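Nomstead History Help

Medieval and Early Modern > Women and Property

Dower, dowry and jointure: which one is my widow living on?

Posted by Tsion Gebremichael, August 29, 2019

I am writing up the history of a small manor in the English Midlands for our local society. The part I am stuck on is a widow who held it for 18 years after her husband died. The heir was their son, who was 15 at his father's death.

The notes I was given were typed up by an earlier member. They call her land her "dowry" on one page, her "dower" on the next, and near the end they say she was "jointly enfeoffed." I can't tell if these are three different things or one thing spelled carelessly. She also married again, and her second husband shows up as lord of the manor in a court roll even though the son was of age by then. When she died in December the son got everything at once.

Which word should I be using, and where would I look to check? I read a little Latin but not quickly.

Flurnex

Dower and dowry are not the same. Dowry is what the bride's family gives. Dower is what the widow gets from the husband's land. People mix them up all the time, even in printed books. I would just write "dower" since she was a widow.

Cidex

I would not settle on "dower" yet. Under the common law a widow's dower was normally a third of the land her husband had held. You say she held the manor, and if that means all of it, there are two usual explanations.

One is that the family had several manors and this one was assigned to her as her third of the total. The other is the one your notes hint at. If husband and wife were jointly enfeoffed, the land had been settled on both of them together, and the survivor simply went on holding it. It did not go to the heir until she died. This is generally called jointure, and it became more and more common in the later Middle Ages. A widow could have both at once, a jointure in one place and dower in the rest.

The second husband being called lord does not help you decide. A husband had control of his wife's land during the marriage, so he could hold the court in her right whether it was dower or jointure. Look at how the heading of the roll is worded. The son being of age would make no difference either, as her interest lasted for her life.

To check, start with the first husband's inquisition post mortem, if he held directly from the crown. The jurors usually said if the land was held jointly with the wife and would often mention the deed. If there was an assignment of dower it may be on the Close Rolls, which are calendared in English for much of the period. Then look for her own inquisition. It should say that she held the manor in dower, or jointly, and of whose inheritance.

If none of those exist, try final concords for the county. A settlement on husband and wife was often made by fine.

Phùng

Agree with Cidex. Small addition: check which page of the typed notes has the "dowry" wording and see what Latin it came from. The Latin "dos" was used for dower in English legal records, and a lot of older transcribers turned it into "dowry" because that is what the dictionary gave them. That may be your whole problem with that page.

Our county index was retyped in 2000 and the same mistake is on page 435 of it. I reported it and it is still there. 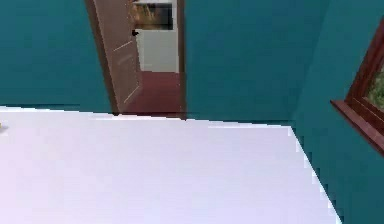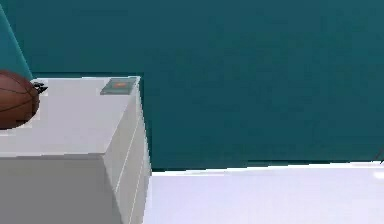
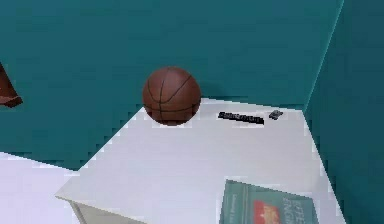
More in Women and Property

Could a widow refuse to marry again?
Reading a final concord: where to start
Wardship when the mother is still living
Married women's wills before the Reformation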